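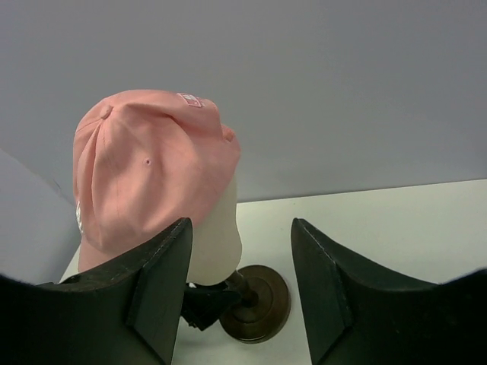

Tanner Després reckons the arm took the boring half of his job and left him the fussy half, and he wants tips for that half. OK, quick ones.

Creased crown: steam from inside, then fingers. Let it cool on the head.

Wipe the stand base before each shift, lint gets evrywhere.

Arm does almost 500 caps a day at Clavby now, so swap tasks every 30 minutes. Eyes go first.

Keep the reject bin on your side, not the arms.

New people: hand-shape 13 caps before you touch the controls.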